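**Tile counting vs plain dead reckoning, wrist cam, student comp**

**sunja_tak**
2nd year, team of four, arm on a wheeled base. Task is drive up to the tiled bit, find the right tile, put the finger on it, back off. We've been using the wrist cam to track grout lines and it works great until it doesnt. Fine close up, then further out the rows squash together and it loses count.

Currently: grey, blur, Canny, Hough, cluster the lines into two directions, count crossings. Exposure locked. Running at 30 fps, which is probably more than we need.

Code's on the club machine so can't paste till tomorrow. Anyone done this?

**q_gaillard**
Don't count tiles. Seriously. We lost most of a term to it. Use the wheel encoders and only use the camera at the end to nudge.

**sunja_tak**
Encoders slip on our floor, esp when the arm's stretched out and the weight shifts. Measured it over 2 metres and it was never the same twice.

**vilhj_f**
Agree with Sun-ja, encoders alone are rubbish on anything smooth. But Hough on the raw picture is asking for trouble. Have you undistorted first? If your lines sag even a bit, Hough gives you three lines where there's one.

**sunja_tak**
Um. No. We did a calibration in the spring with the old lens and then swapped the lens.

**vilhj_f**
Well there you go.

**Birthe E**
Mentor for the Drusalum club here, we did a very similar task last year. Order we ended up with after a lot of shouting:

- calibrate, with the lens you're really using
- mask out the gripper, fixed polygon, it's always in the same place when the fingers are parked
- warp to top-down using the arm pose
- THEN look for lines

The mask matters more than you'd think. Ours had a black finger with a long straight edge and the line finder loved it, best line in the whole picture every time. Pale grout on beige is weak stuff next to that. 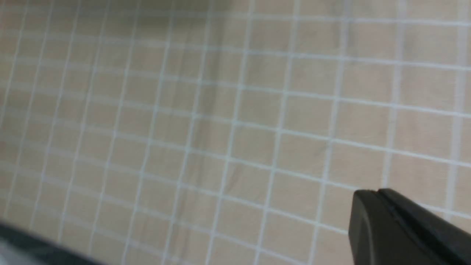

Also throw away the far side. We only trusted the half nearest the camera, where the lines are sharp, and ignored the rest. You get fewer crossings but they're good ones. If you weight by sharpness instead of a hard cut thats fine too, we just never got round to it.

And shadows. A soft one won't bother Canny much but it'll wreck a fixed threshold. Use adaptive.

**q_gaillard**
Mask, warp, calibrate, adaptive threshold... or one printed marker stuck at the corner and you're done in an afternoon.

**Birthe E**
Not allowed in their rules if it's the same sheet as ours. Nothing stuck to the surface.

**q_gaillard**
Ah ok. Didn't know that. Still think it's overkill for a student comp.

**sunja_tak**
It's the same sheet yes. No markers, no tape, no chalk (somebody asked about chalk).

**Eyvindur Fogh**
Jumping in from the Trirex lot. Don't bother with absolute counting at all, track how the grid phase moves frame to frame and fuse that with the encoders. Grid gives you the fine bit, encoders tell you which tile. As long as your slip is under half a tile between frames you can't lose it.

**vilhj_f**
Disagree slightly, half a tile is nothing when the tiles are small. One bump and you're off by one and you never know. You still want some absolute check.

**Eyvindur Fogh**
At 30 fps? You'd have to be throwing the thing.

**vilhj_f**
You haven't seen students drive.

**sunja_tak**
ok so tried some of this tonight. Recalibrated, mask on, cropped the far part off. 1,000 frames from yesterday's log, 900 give a sane grid now. Didn't write down the number from before but it was BAD. The failures are mostly the dim ones near the top of the sweep.

Haven't done the warp yet, our arm pose is in a different clock to the camera and I dont trust it.

**Birthe E**
Nice. Fix the clock before the warp or you'll be chasing ghosts. And try local contrast (CLAHE) on the dim ones, small clip limit or the speckle in the tiles comes up as edges.

**q_gaillard**
Fair play, better than I expected. I'd still slow the base down for the last bit.

**sunja_tak**
Yeah will do that anyway. Heat's in October so we have a bit of time. @Eyvindur have you got the phase thing anywhere I can look at?

**Eyvindur Fogh**
Will dig it out, it's ugly and half of it's commented in Danish. Message me.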